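24/12/2019

**Mondal's long table is staying up through the holidays**

If you've walked past the Mondal building lately and wondered what all the brown paper was for, I finally went in and asked! It's the sorting table for the Trakano kitchen swap, and it's staying open right through the break, which made my week.

For anyone who missed the first one back in June, the swap is pretty simple. You bring in the cups, bowls, trays and tubs you don't use anymore, they go out on the table, and you take home whatever catches your eye. No money, no tickets. In June they moved 470 pieces in one afternoon (I personally moved two of those, both mugs, and came home with a colander I did not need). This time they're hoping to get to 1,000 before it wraps up, and they've given themselves a lot more days to do it.

The big change is the table itself. Last time everything got dumped in heaps and you had to dig, and I remember a gravy boat losing its handle that way. Now the whole top is covered in brown paper and marked off in squares with blue tape, so things can be set down with a bit of space between them. I got there early, before the bulk of the donations had been put out, and I already had my eye on the little yellow cup near the far end.
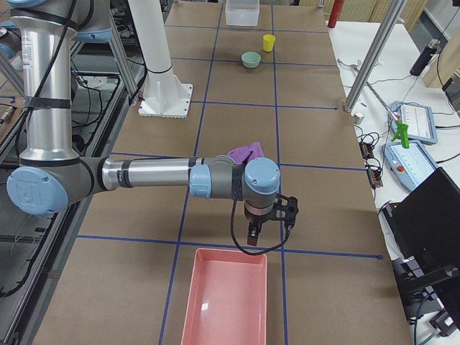
*On the table at Mondal: a pink tray up front, a purple cloth, and the yellow cup and pale green bowl farther back.*

I like the tape a lot more than I thought I would. It's oddly calming, and I went home and started eyeing my own cabinets. My plastic tubs have been breeding in there for years, most of them with no lids, and there's a stack of trays I only touch when I'm looking for a different tray. So those are going in a bag tonight.

A few practical bits. Please wash things before you bring them, and wrap anything breakable in a dish towel (you can have the towel back). Chipped bowls are fine if the chip is small. Knives aren't being taken this time, and neither is anything with a plug. Purkix is lending the shopping bags again, and Nudedix is giving 90 minutes of free parking to anybody dropping off a box, just say so at the gate.

Linens are new this year too, so napkins and kitchen cloths are welcome. I have a whole drawer of those. Use the side entrance, the front one sticks when it's cold.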